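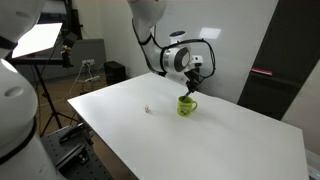 # Zornosov Linkage Service Kit for two-finger grippers

I put this kit together after my third evening hunting for a pin that had rolled under the bench, so yes, it's a little selfish! You get 19 parts in a tray with a lid that really does snap shut: pivot pins, bushings, fingertip pads, spare screws and a driver that fits all of them. It's sold as stock number 1474 and the price is $310, shipping included.

I run mine on an arm that spends its days picking up household stuff – mugs, markers, a funnel – and thin-rimmed things are what show up a tired linkage first. If one finger reaches the rim of a mug before the other one has caught up, you've probably got play in a pivot. Wiggle each fingertip by hand with the power off (please, with the power off) and you'll feel which side it is.

The swap goes like this:

1. Park the arm with the gripper pointing down and cut the power.
2. Take off the old pads and wipe the plates clean.
3. Work on one linkage at a time, so the other side can show you how it goes back together.
4. Press in the new bushings, then the pins, then the screws. Snug is plenty.
5. Open and close it by hand, slowly, before you plug anything in.
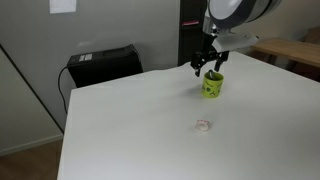 **Do I have to redo my calibration afterward?**

Redo the open and closed positions every time, but leave the arm calibration alone unless you unbolted the gripper from the wrist.

I do those positions first thing, at 7 a.m. with my coffee, and then I run a few slow grips on something slim and upright. A marker is great for this. Watch that both plates stay parallel as they close, and check your cable slack while you're down there – a tight cable loop will tug on the wrist and make you blame the gripper.
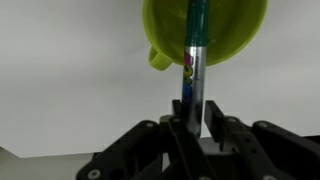

Évan Hamel wrote in to say the pads in the Siliņa version felt stiff for the first day, and that he'd like a softer set in the tray. I'm working on it, Évan! Softer pads should be in the February batch, and anybody who already has a kit can order them separately from the Ridelby shop page.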